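What Sandpaper Numbers Mean

Hi! I'm Frida Egilsson, and I make things out of wood. Mostly small things: stools, boxes, a toy boat now and then. Kids come by my workshop on Saturdays, and the question I get more than any other is "why is there a number on the back of the sandpaper?" I love that question, so let's talk about it.

First, go find a piece of sandpaper if there's one in your house (ask a grown-up where they keep it). Run one finger over it very gently. Scratchy, right? It feels like a cat's tongue, only worse. All those scratchy bits are tiny hard grains glued onto paper. Each grain has sharp corners, and when you rub the paper on wood, every one of those corners shaves off a teeny bit. Those shavings are the dust you see.

By the way, there's usually no sand in it! Long ago people did glue sand or crushed glass to paper, and the name stuck. These days the grains are mostly made in factories, and they're a lot harder than beach sand.

OK, the numbers. They're called grit numbers, and they go backward from what you'd guess. A small number like 60 means BIG grains. A big number like 220 means tiny grains. I got this wrong for ages when I was a kid and scratched up a perfectly nice cutting board.

It makes more sense if you think about a kitchen sieve. The grains get sorted by shaking them through screens. A screen with only a few wires has big holes, so big grains fall through. A screen with lots and lots of wires has little holes, and only little grains can get through. More wires, bigger number, smaller grains. (Very fine grains get sorted in other ways, like letting them sink in water, but the numbers keep going the same direction.)

So which one do you use? You start rough and work your way up. Say you've got a board with saw marks on it. I'd begin with 80, which chews the marks off pretty fast and leaves scratches of its own. Then I go to 120, which takes away those scratches and leaves smaller ones. Then 180, then 220, and by then the scratches are so small that your eyes and fingers can't find them. The wood isn't perfectly smooth even then! It's still scratched all over. The scratches are just too little to notice.

That's 4 papers for one board, and yes, it takes a while. My friend Ívar Frandsen once tried to skip from 80 straight to 220 on a birthday present. He rubbed and rubbed for the whole afternoon and the deep scratches were still sitting there, looking at him. Tiny grains are very slow at wearing down big scratches.

One more thing, and it's about stripes. Wood has long lines in it called the grain (yes, same word, sorry!). Rub along the lines, back and forth, and your scratches hide in with them. Rub across the lines and they show up, especially after you put oil or stain on.

Want to try? Get a scrap of soft wood, like pine, and 2 kinds of sandpaper, one rough and one fine. Draw squiggles all over the wood with a pencil. Sand with the rough paper until every squiggle is gone, then draw new ones and do it again with the fine paper. Which took longer? Close your eyes and feel the wood after each turn. I do this with every kid who comes in, and they always want to take the scrap home.

Please wear a dust mask and have a grown-up with you. Work outside if you can, and wipe the wood with a damp cloth when you're done so you don't breathe that dust or track it through the house. I still find it in my socks!

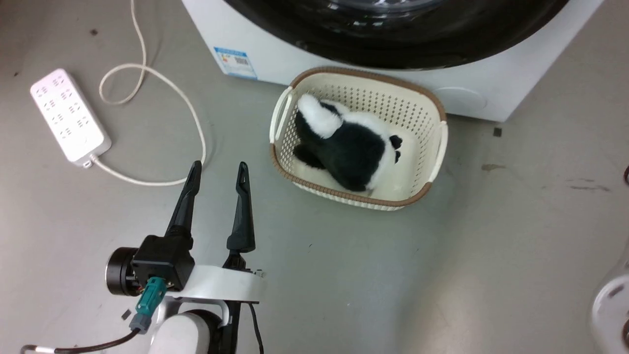
Page last changed: November 21, 2024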